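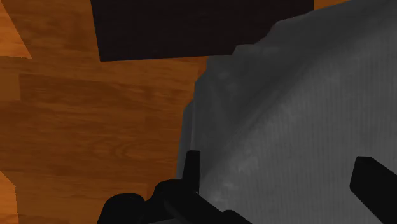
To: Mundell Robotics Society members' list
Subject: Re: Practice environment and entry for the Dristance competition
Date: 2019-12-31

Dear members,

Further to the message quoted at the end, the society has reviewed the first practice runs and confirms the arrangements as follows.

1. Practice environment. All teams shall use the simulated living room supplied with Vemitz, with the cloth-covered round table as the work area. The fish-like model and the smaller items on the table may be used as targets. Each attempt begins with the gripper open and holding nothing.

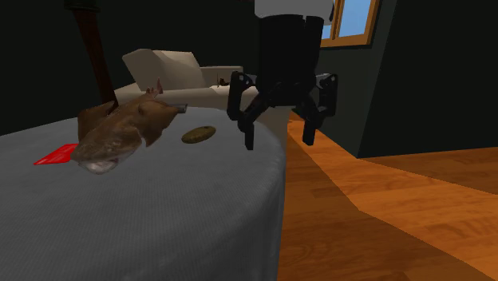 2. Runs and records. Each team is asked to submit 50 recorded attempts. Failed attempts should be included – the judges give credit for a clear account of what went wrong. Disk space is limited to 865 MB per team.

3. Cloth settings. Several members reported that the simulator slows down when the fingers are close to fabric. Please leave the cloth settings as supplied, so that results can be compared between teams.

4. Team size. The limit remains three students per team. Members without a team should reply to this list.

The Matar Room will be open for supervised practice once term resumes.

Yours faithfully,
The Secretary
Mundell Robotics Society

Earlier in December, a member wrote:
> Could the society confirm which room file we are to use?
> Our team has been practising with the older one, and
> we would prefer not to repeat our runs in the new year.
> Are failed attempts to be sent in as well?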